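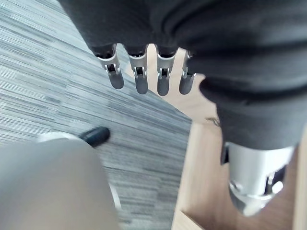
Metal fingers with pin joints and rounded grey tips.

Lekmont sets reply periods in new edition of guest and host guide

Lekmont has released a revised edition of its guide to the conduct of guests and hosts, with fixed reply periods replacing the general advice given in the previous version. The guide runs to 200 pages and applies to private events, meals at home, overnight stays and group bookings at restaurants. It is available in print and as a searchable file. The print version went on sale in April.

The main change is in the section on invitations. The earlier edition asked guests to answer "promptly" and left the term undefined. The new text sets the period at five days from receipt for any event with a seated meal, and at two days where the invitation arrives less than a fortnight before the date. For casual gatherings with no seating plan, a reply on the day before is acceptable unless the host has named a cut-off.

Moataz Ragab, who edited the section, said the old wording produced more letters from readers than any other part of the guide.

"Hosts read it as two days and guests read it as two weeks," Ragab said. "Both sides wrote to us saying the guide supported them. A definition was needed."

Under the revised text, a reply must take one of three forms: yes, no, or a request for more time with a date attached. A message such as "will try to make it" is treated as no reply, and the host is entitled to ask again once. If the second message is also left open, the host may plan on the guest not attending. The guest who turns up anyway should expect to be welcomed but should not expect a place at the table.

The guide also deals with read receipts and message reactions. A thumbs-up placed on an invitation is classed as an acknowledgement that it was seen. It does not count as an acceptance. Hosts who send invitations through a group chat are advised to state this in the first message, along with the name of the person collecting replies.

Additional guests

Section 4 covers guests who wish to bring another person. The rule is unchanged in substance: the invitation extends only to those named on it. What is new is the procedure for asking. The request should be made in the same message as the acceptance, and it should be worded so that the host can decline it without the original guest withdrawing. Requests made on the day are to be avoided for seated meals, with an exception for a visiting relative whose travel plans changed at short notice.

For events of more than 50 people, hosts are advised to put the number of places held for each household in the invitation itself. Children are to be named or expressly left out. The phrase "and family" is no longer recommended in any invitation, and the sample cards at the back of the guide have been reworded to remove it.

Cancellations and shared costs

A separate section sets out who pays when a guest cancels. Where the host has paid for everything, the guest owes an apology and nothing further. Where the guests had agreed to split the bill, and the venue charges for the empty seat, the person who cancelled is responsible for that charge up to the amount they agreed to when accepting.

The guide suggests that any expected share above $100 be stated in writing before replies are due. If the amount rises after that point, each guest may withdraw without giving a reason. Illness cancels the obligation to attend but not the obligation to cover a non-refundable share, a point on which the text differs from the previous edition. The host may choose to waive it and is asked not to discuss the waiver with other guests.

Restaurants received their own page for the first time. The table should be ordered for when the majority is seated, and the person who made the booking may order on behalf of the table 20 minutes after the booked time. Late arrivals join at whatever course has been reached. Dietary requirements go to the host with the reply, not to the server on the night, unless the guest is ordering individually from the menu.

Overnight stays

Guests staying overnight are asked to confirm both an arrival and a departure time. The revised text drops the earlier limit of three nights and substitutes the period the host first offered. An extension should be raised by the guest no later than the second-last evening, and the offer should come from the host in plain terms. "You're no trouble" is not an offer.

Bedding is to be stripped and folded at the end of the mattress unless the host has said otherwise. Towels are to be left in one place. Guests who break or stain something should report it on the day it happens, in person, and propose a repair or replacement. The host is free to refuse.

Comment period

Draft text was made available for comment at reading sessions held in Hinley, where Lekmont has its editorial office. Two proposals were not carried forward. The first would have allowed hosts to set a dress code after replies had closed. The second would have set a minimum value for gifts brought to a housewarming. Ragab said the gift proposal drew objections from both hosts and guests and was withdrawn before the final draft.

A request from Spanos, a function venue that supplied sample booking terms for the appendix, was accepted in part. The venue had asked for a single date by which final numbers are fixed. The guide now recommends that hosts set the reply date five working days ahead of the venue's own deadline, which leaves time to follow up on missing answers.

Owners of the previous edition can obtain the replacement pages for the invitations section at no charge from Lekmont. The other sections are sold only as part of the full volume. Judmont, which handles distribution, said libraries with a standing order would receive the new edition automatically and could keep the older one in circulation if it was marked as superseded.

Work on a companion booklet covering neighbours, shared driveways and borrowed tools is under way. Its draft will be open to comment under the same arrangement, with written submissions sent to the Hinley office.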